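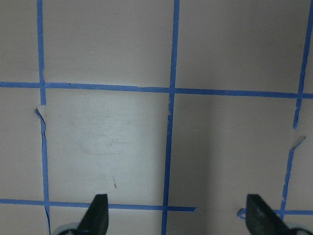 Slide 1. Title, then straight into scope. Today covers layout control for small archaeological test pits: setting out, holding the grid through excavation, and closing the error at the end. Figures come from the Bavmont site, where we opened 6 pits on a terrace above the stream. Use the blue tape on the slide to introduce line quality. The strips are narrow and slightly uneven, and one has a flap peeled back with the pale underside showing. A line like that still reads as a line, but its edge is wavy, so ask the room which edge they would measure from. Take two or three answers before moving on.

Slide 2. Datum. One permanent datum per site, outside the working area, on ground that will not be walked on or driven over. At Bavmont the datum was a steel pin in concrete. Every pit corner was tied to it directly. Do not chain corners from pit to pit. Chained corners pass their error down the line, and the last pit inherits all of it.

Slide 3. Squaring. Baseline first, then offsets by triangulation, then both diagonals. The diagonals must agree before any string goes up. If they differ, move the corner farthest from the baseline and remeasure everything that depends on it. Mention temperature correction for steel tapes only if asked.

Slide 4. String versus tape versus paint. String lifts off the surface and causes parallax. Paint is gone after the first trowel pass. Tape is for indoor work: mock-ups, finds layout, training floors. Pause for notes.

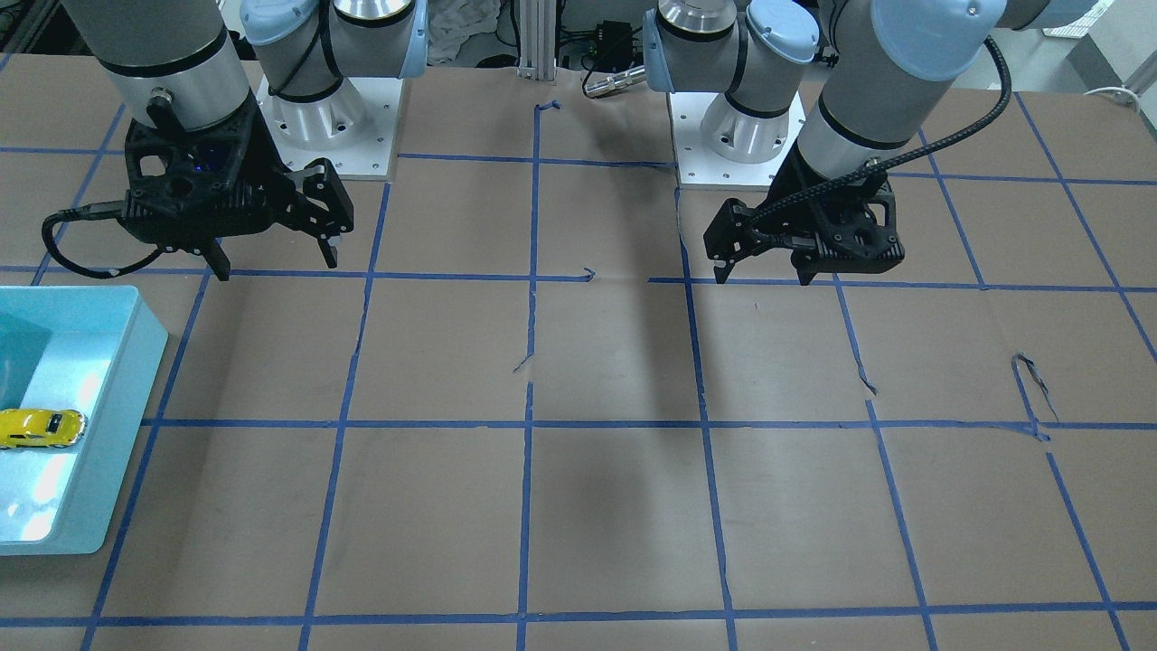
Grid laid out in blue masking tape on brown paper.

Slide 5. Indoor mock-up. Trainees lay a grid on a covered table before they go near soil. Cells are labeled from the southwest corner, easting before northing. The usual faults are a skipped label and a swapped pair of coordinates. Both cost nothing to correct at this stage.

Slide 6. Recording. Trillow context sheets, one per cell per spit. Finds bags carry site code, pit, cell, spit and bag number. Flomow export is run at the end of each day and checked against the paper register. Bavmont produced 446 bags. Of these, 237 came from Pit 2, mostly from the lower fill of the ditch. Show the distribution plot and leave it up.

Slide 7. Drift. Strings were rechecked each morning against the datum. Largest movement found was 60 mm, on the north side of Pit 4, after heavy rain in November. The affected cells were re-planned and the sheets marked. The original readings were kept on file and not overwritten.

Slide 8. Open points. Whether the Khattak method of half-cell sampling suits narrow pits. Whether spit depth should follow the slope or stay level. No firm position on either. Go to questions.

Handout has the blank context sheet and the diagonal table.

Related talks
Section Drawing in Poor Light
Sieving Strategy for Clay Soils
Closing a Level Loop
Bag Registers and Missing Numbers

Contact the field methods office | Copyright 2021 | Back to top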